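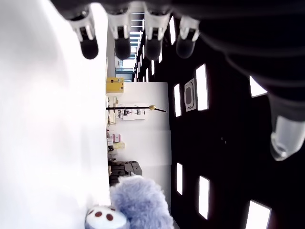 Two of the soft ones: bluish-lavender fluff, and white with reddish-brown spots.

August 18, 2018

So I've been putting off the soft toys. If you read my post in March you'll know I started the Great Clear-Up with the easy stuff (cables, carrier bags, a frankly upsetting number of biros) and then went very quiet. The plushies were next on the list and I just couldn't face them!

The fluffy lavender one is the worst for it. That long fur picks up every crumb and thread going, and you can't simply chuck it in with the towels. What I do now is pop it in a pillowcase, tie the top, and put it on the coolest wash we've got with half the usual powder. Then a good shake and a go over with a baby's hairbrush once it's dry. Do not brush it damp. I did that to a rabbit once and it looked like a bath mat ever after.

The spotty one is smooth so it only gets a wipe with a wrung-out flannel. I was a bit nervous about the brown spots running on to the white but I tried a dab in one corner first and they stayed put, hooray.

I've kept 13 altogether, which is down from an amount I'm not telling you, and three bags have gone to the charity shop in Kanimside. The lady there was very pleased with them — she'd had nothing but jigsaws all week.

After that I had no excuse left and had to look at the rest of the room.
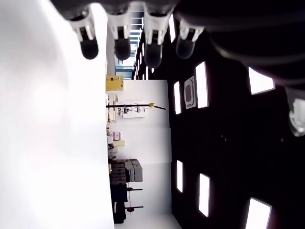 White wall, white shelves, and the little boxes that still need a home.

I do love a plain white wall, and with the black ceiling and all those lit panels up there it feels quite smart. The trouble is that a plain wall makes any bit of clutter shout. The small pink, beige and white boxes are my current headache. They're a nice size, they're pretty colours, and I keep moving them along a bit and calling it done. I did think about a Zileo drawer set, but it was more than I wanted to spend, so for now they stay in their huddle.

The grey stack next to them is staying too. It sits nicely on top of the black thing and I've stopped fighting it.

As for the white shelf unit, it's got the small tools on it and I'm leaving it alone until I've found some decent labels. I bought a roll of Skemus ones last time and they peeled off in a fortnight, so if you know of any that stick properly, do leave a comment. I'd also like to hear how you wash long-furred toys, especially if you haven't got a pillowcase to spare.

Next job is the paperwork. I've bought a folder and hidden it from myself.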